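Plokari Small Items Set

README for the tidying and packing part

Plokari is a collection of short recordings of people putting small household things into boxes, and taking them out again. This file covers the small items part only. The kitchen part and the clothes part have their own README files in their own folders.

Contents

The small items part holds 1,486 clips, sorted into 116 sessions. A session is one person working at one table with one box and a fixed group of items. Most clips are short. A few run longer where an item was put down and picked up again, and these were left in.

Items

The group changes from session to session. It is drawn from phone cases, charging plugs, pens, key rings, tape rolls, glasses cases and packs of cards. The full list is in items.txt, one item per line, with the main colour and a rough size. Soft things such as socks and cloths are not used here -- look in the clothes part for those.

Boxes

Boxes are plastic, with and without lids. Where a box has a hinged lid, the lid column in sessions.csv says whether the session starts with it open or closed. See-through boxes are marked "clear" or "tinted". 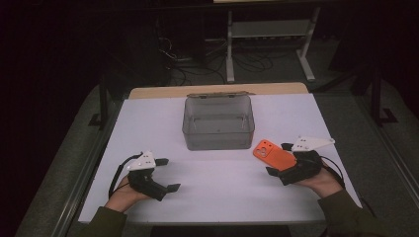

Tinted storage box with the lid up, orange phone case at the right.

Tables

The tabletop is kept plain so that the items are easy to pick out. Tables differ in height and edge, and this is not recorded. The starting place of the box is given as near, middle or far, seen from the person's side.

Labels

Each clip has a start label and an end label, written in everyday words: "phone case on table", "phone case in box", "lid closed". Abdelghani Bouzid wrote the first round and Muchen Xiong checked it. Where they did not agree, both labels are kept, split by a slash. There are 330 clips with a double label.

Known problems

Pens and pencils are mixed up in the early sessions.
Glasses cases are sometimes labelled "case" only, so a search for "case" will bring up phone cases as well.
Sizes in items.txt were taken with a ruler and rounded up.
Two sessions have no lid entry. Treat these as unknown.

Changes

Version 2, 18 May 2020: tinted boxes given their own mark, items.txt put in alphabetical order, empty clips from March taken out.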